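Table setting demos by hand gripper - quick tips

Typed up fast between sessions, mostly for whoever takes the late slot. Setting a place looks like the easiest task on the list and it eats more takes than folding does. Goal for September is 200 good ones. We had 195 before I threw out the bad forks, so go figure.

## Before you start

- Wipe the table. Crumbs under a tray make it rock and the fork walks.
- Clear both wrists. Bracelets, watches, long cuffs - push them up or take them off.
- Open and close each gripper a few times. If one sticks, swap it now, not on take 16.
- Lay things out a little different each time. Not wildly. Turn the plate, slide the tray a hand's width, put the mat on crooked.
- Decide the order out loud before you press record. Changing your mind halfway shows up as a weird hover and the robot learns the hover too.

## Hands

Go in wide. Most people close the fingers too early becuase it feels careful, then they bump the rim and the tray spins. Keep them open until you're all the way down, then close.
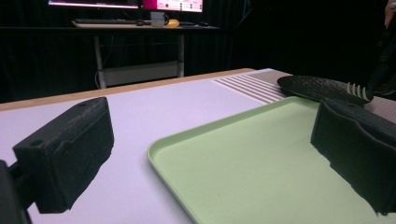

Fingers wide over the green tray, fork up at the black plate.

Other hand stuff:

- One hand works, the other waits. Waiting hand stays still and in view, off to the side. No fidgeting, no tapping on the table.
- Elbows off the table or your wrist runs out of room.
- Move at the speed you'd pass someone a full cup of coffee. Slower than that and playback is a crawl.
- Don't talk with your hands!! Ashwin Palaniappan does this, we love him, we've cut so many takes.
- Cable goes down and away from the work. Drape it on the outside of your arm. If it drags across a mat it takes the mat along.

## Forks

The worst part, so it gets its own section.

1. Fork flat on a flat tray is hard for thick fingers. Come down on the handle from both sides, touch the surface lightly, then squeeze.
2. Grab the fat part of the handle. The neck is thin and it rolls.
3. Handle toward you for the first batch, then start turning it.
4. Lift straight up, pause a beat, then travel. Dragging it out over the rim flips it about half the time.
5. Near the edge of the tray, tip your wrist so the outside finger clears the rim first. Takes some practice.

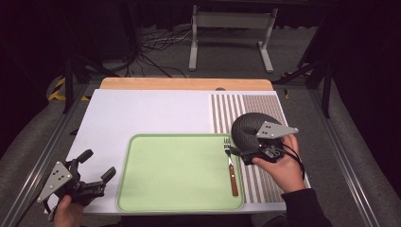 ## Mats

- Light mats slide. Benoît Carré's fix is a scrap of shelf liner from Gkikas underneath, cut smaller than the mat so it doesn't show. Works fine.
- Iron them if they've been folded. Low heat, towel on top. A curled corner catches a finger.
- Stripes straight for some takes, at an angle for others.
- Don't bother fixing a mat in the middle of a take. Leave it where it ended up and carry on unless something fell.

## Plates

- Dark plates hide dark fingers. You lose track of where your tip is. Look at the edge of the finger against the rim, not at the middle of the plate.
- Check the gap between plates before you put a fork down in it. Too tight and you'll be shoving a plate with your knuckle. If it won't go, back out, stop, reset. No wedging.
- Let go all at once. A slow release sticks to the fork and pulls it sideways.
- After you let go, straight up, then away. People swing out sideways and clip the plate they just placed.
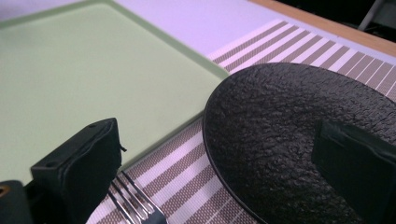

## When it goes wrong

- Dropped fork, landed on the table: pick it up and finish. Recoveries are useful, mark it with an R.
- Dropped on the floor: stop, delete, start over. Don't lean out of the take to get it.
- Bumped but nothing moved: keep it.
- Sneezed: delete.
- Not sure: keep it and write a note, Benoît goes through the notes at 5 pm.

## Cleanup

- Grippers wiped with a dry cloth. No spray on the finger pads, it soaks in and they get slick.
- Pads that look chewed go in the Conex bin. New ones are on the shelf over the sink, 23 left last I looked, tell me when it's under ten.
- Forks and plates back in the tub, fork on top so we dont scratch anything.
- Write your take numbers on the sheet before you leave the room. Not from memory at home, please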